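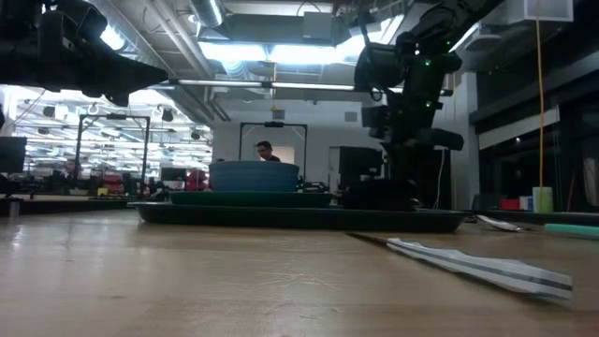

3.2 Workspace and task

We built the two-arm station in a shared workshop over one June, in the hours when bench space was free. The build follows the Lindis table plan, changed in two places: the arms are mounted at the left and right ends of the table instead of side by side at the back, and the tabletop is wood. The change of mounting was made by Rizal Wuisan after early trials in which the elbows met over the middle of the work area. The task used in the rest of this paper is table setting. A dark green tray with a raised rim holds a green plate, and a blue bowl sits on the plate, so that the bowl is the tallest thing the arm must clear when its gripper comes down to the rim near the right side. A gripper that comes in too low touches the rim before it has closed, and a gripper that comes in too high closes on air. Most of the tuning described in Section 3.4 was spent on this one approach.

The control software is a fork of Timudow with the planner removed. Each arm is driven by its own process, and the two processes share a clock and nothing else. Suryani Lumenta wrote the logging layer, which stores joint angles, gripper width and the camera streams at the same rate. In all we kept 2,984 demonstrations out of a larger set. A demonstration was dropped if either stream lost more than 80 milliseconds, or if the operator marked it as bad at the end. We did not drop demonstrations in which an object was dropped and picked up again, and these turned out to be useful when the policy had to recover from a poor grasp.

Objects were bought at ordinary stores or brought from home. We avoided items made for robot testing. Flatware gave the most trouble. A spoon lying on wood leaves very little height for the fingers, and a shiny surface gives an uneven depth reading under ceiling lights. Cloth was the next hardest, and for it we allowed any grasp that lifted the napkin free of the table. Figure 4 gives a typical set of objects with both arms over the table. 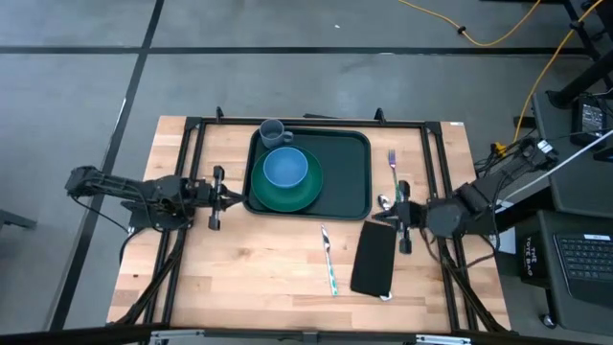

Figure 4. The station seen from the head camera, with the tray, plate, bowl, mug, fork, spoon, straw and napkin on the wooden top. Both arms reach inward from the ends of the table.

The frame is black aluminum extrusion with short posts at the corners. We chose extrusion so that the arm mounts could be moved without drilling, and they were moved often. Herman Raju squared the frame by measuring the diagonals, and we repeated this check after every change of mount. Cable routing took longer than the frame did. In the first layout the cables pulled on the wrist at full reach and shifted the gripper sideways by a small amount, which the policy learned as if it were part of the task. After the cables were given more slack at the shoulder we threw out the first 200 demonstrations and began again.

Objects were placed by hand before each run. The operator was told to keep the tray near the far side of the table and to lay the smaller items wherever they would fit, without copying the last layout. Amirul Nair checked the starting images once the collection was finished and found that the straw had been laid at a slant far more often than straight. We left the set as it was. The effect on straw grasps is reported in Section 5.

Training used 2,000 demonstrations, and the others were held back for the ablations. The grippers are the stock two-finger type sold with the Eritz arm kit. Finger pads were replaced when the surface began to tear. No force sensing was fitted at the wrist, and contact is inferred from motor current alone. This limits what can be said about gentle placing, and we return to the point in the discussion.

Contact: Rommel Macaraeg, Simanjuntak Workshop | © 2023 the authors | Back to top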